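Prendeck two-arm bench kit: second progress report to the grants office
Reporting period: March to June
Prepared by the evaluation lead, Irnden Supported Living

1. Where we are

The grant pays for a trial of the Prendeck bench kit, supplied and supported by Pranbridge, to find out whether a pair of table-mounted arms could take over some of the put-away work in our shared kitchens. The kit is leased for the year. We have now had it running for one full reporting period and the honest position is that we know a good deal more about the kit's habits and not much more about its usefulness.

We are on budget. We are behind on the work plan by one milestone, the kitchen visit, which I have moved to the next period and would rather move again than do badly.

2. What was promised

The Pranbridge brochure describes the kit as "ready for household objects out of the box". Our first report took that phrase at face value, which I regret. The arms, grippers, software and a starter set of skills did arrive together, and setup took two days against the one day quoted. The starter skills are three: pick and place, open and close a drawer, and a handover from one arm to the other. Anything beyond those has to be taught by demonstration, with a person guiding the arms through the job again and again.

The demonstration tools are decent. Our support staff picked them up in an afternoon and two of them now prefer to run sessions without me. That is the strongest thing I can report in the product's favour.

3. Numbers for the period

Attempts logged: 3,049
Demonstrations recorded by staff: 257
Attempts needing a person to step in: 1,196

Pranbridge's own dashboard gives a rosier picture, because it leaves out any attempt that was stopped in its opening seconds. We asked for those to be put back in. The supplier's view is that an early stop is an operator choice and shouldn't count against the skill. My view is that a support worker with a resident waiting for lunch won't care about the distinction. The figures above include everything.

Please don't read the total as steady progress either. A large share of it came from one fortnight when we ran a single easy pick over and over at the supplier's suggestion. I would leave that fortnight out of any public summary.

4. Independent check

Under the grant conditions we brought in Ogunleye, a small testing consultancy, to repeat a set of 50 attempts under their own rules. Their staff laid out the objects and ours stayed out of the room. Their written findings will come to you separately. In short, they agreed with us on simple picks and were harsher than us on drawers, where they marked down any attempt that left a drawer part way open. We had been passing some of those. We have since adopted their rule, and you should expect our drawer results to look worse next time for that reason alone.

They also raised the matter of object spacing, and I think they are right. Pranbridge's test layouts keep everything well apart. Real benches in our houses have a toaster, a fruit bowl, somebody's mail and yesterday's mugs on them. Until the kit is tried in clutter, I can't say anything useful about whether it would cope.

5. Current task work

The bench task set has been rewritten around ordinary kitchen things and a small piece of furniture, replacing the foam blocks that came with the kit.

5.1 Objects. The present set is a two-drawer wooden cabinet, a red ketchup bottle, a small lemon, a shallow beige tray and a red snack box. The bottle starts on its side and the box on end, so each calls for a different approach by the grippers. The colours are easy to tell apart against the grey tabletop, and I consider the layout generous to the kit. 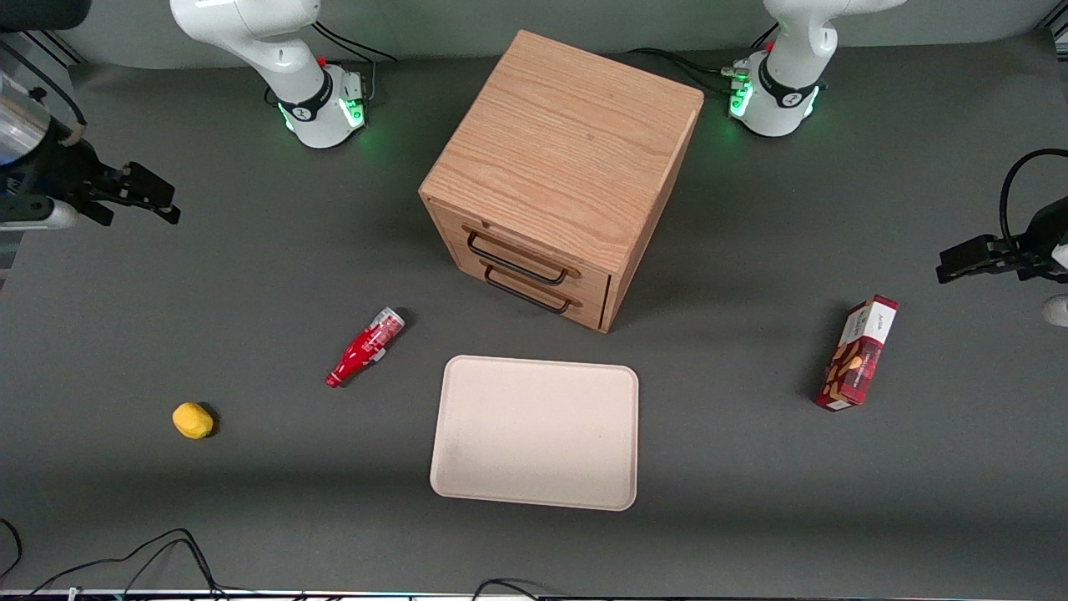 5.2 Drawers. The bar handles on the cabinet are thin, and this is where most staff time goes. The vendor has offered softer fingertips at extra cost. I have asked for a loan pair before we spend anything, and have had no answer yet.

5.3 Two-arm work. The handover skill is the main selling point over cheaper single-arm kits. So far we have not found a kitchen job that needs it. Holding the tray with one arm while loading it with the other is the best candidate and will be tried next.

6. Risks

Support response is slow. Tickets lodged in the afternoon generally wait until the next morning, and two software updates changed gripper settings without notice. Cable runs on the bench need tidying before residents come anywhere near it. The lease renews automatically unless we give notice in September, and I would like your agreement to give that notice now and negotiate afterwards.

7. Next period

- Rerun the drawer attempts under the Ogunleye rule
- Build a cluttered version of the bench layout, with input from two of the houses
- Try the tray-loading task with both arms
- Kitchen visit, subject to the safety review

No change is requested to the total grant. I do ask that the line set aside for a second kit stay frozen until the cluttered layout has been tested.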